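3. Material and method

3.1 The list column as a source

The study looks at one kind of text only, the numbered list of albums in a music magazine. We collected lists from three titles, Sturnley, Daststead and the shorter-lived Sinel, all of which printed such a list in most of their issues. A list was taken into the corpus when it had a number in front of every album, when each album had at least one full sentence of comment, and when the list was signed by one writer. Lists made by a vote of readers were left out, as they have no single voice and the comments were often written later by an editor who had not voted.

After this selection the corpus has 574 entries. An entry is one album in one list, so the same album can appear many times. The oldest entries come from paper issues which were typed by hand, and the newest come from the websites of the magazines. We corrected spelling only in the names of bands, where a wrong letter would have split one band into two. All other errors of the original were kept.

It is necessary to say something about length. The comments in Sinel are short, often one sentence and a joke. The comments in Daststead can run to a full paragraph and may leave the album completely to talk about a concert, a train journey or the childhood of the writer. For this reason we give all frequencies per 1000 words and not per entry. A reader who compares our tables with the earlier work of Uddin should keep this in mind, as Uddin counts per entry and gets higher values for Daststead in almost every category.
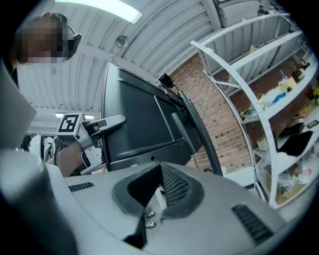
3.2 Coding of the comments

Each comment was read twice and marked with one or more of 13 categories. The categories were built from the material itself during a first reading in October, and they were then fixed before the main coding started. Some of them are what one would expect: praise of the singer, praise of a single song, comparison with an earlier album of the same band. Others came as a surprise to us. The category which we call "declared loyalty" contains sentences in which the writer admits that the place in the list was decided before the list was made. The category "apology to the next album" contains sentences in which the writer regrets that something else had to be put lower.

The hardest category was irony. A sentence such as "clearly the greatest record ever made by four people with the same haircut" may be a joke about the band, about its fans, or about the list itself. Malachy Noonan, who wrote for Sturnley for several years and read part of our coding, disagreed with us on many of these sentences. In his opinion we had marked as ironic a number of comments which were simply happy. We discussed each case and changed the mark where his reading was also possible from the text alone. We did not change it where it depended on knowing the writer in person, as a normal reader of the magazine does not have this knowledge.

When a comment contained a quotation from a song, the quotation was not coded. It is true that the choice of a line can be a judgment in itself, but we found no reliable way to treat this. The same is true for titles of songs. In Sinel the title is sometimes built into the sentence as a pun, and there we coded the sentence and ignored the pun.

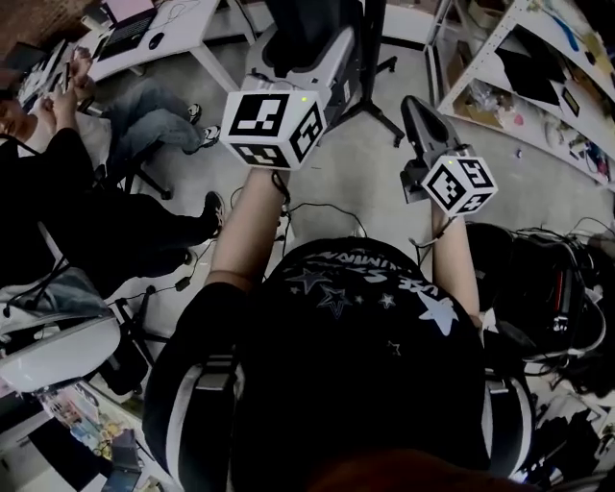 3.3 Position in the list

Our main question is whether the language of the comment changes with the position of the album. To answer it, every list was divided into an upper part, the places from one to 5, and a lower part with all the other places. This division is simple and we know that it is not perfect. In a long list the sixth place is still a high honor, but in a list of ten it already belongs to the weaker half. We also tried a division by the middle of each list. The general picture stayed the same, so we report only the first version.

The direction of the list is a different problem. Daststead counts down and gives the winner at the end - Sturnley starts with the winner and goes down from there. A writer who starts with number one has no need to build tension, and the first comment is then often the longest. A writer who counts down must keep something in reserve. We therefore present the results for the two directions separately, and Sinel, which changed its direction more than once, is split between them list by list.

Figure 3. A person with two grippers as seen from the head.
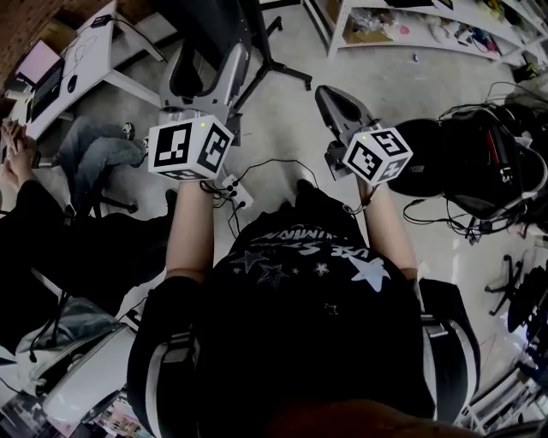 The comments on the first place show a high number of personal forms ("I", "my", "for me") in both directions. In the lower part these forms become rare, and the writer speaks more often of "the band", "the record" or "people". We understand this as a kind of distance. The writer is ready to stand behind the winner with his or her own name, while the album on the ninth place is defended with general arguments: it sold well, it was important for its time, many bands have copied it.

There is one clear exception. The very last place in a list often returns to the personal form, and the tone there can be warmer than in all the places between. In Sturnley this place was used for albums which the writer loved but could not justify. Noonan remembered that the writers had a name for this position, though he could not say if it was used outside the office. We treat the last place as a separate group in Section 4 and compare it there with the first.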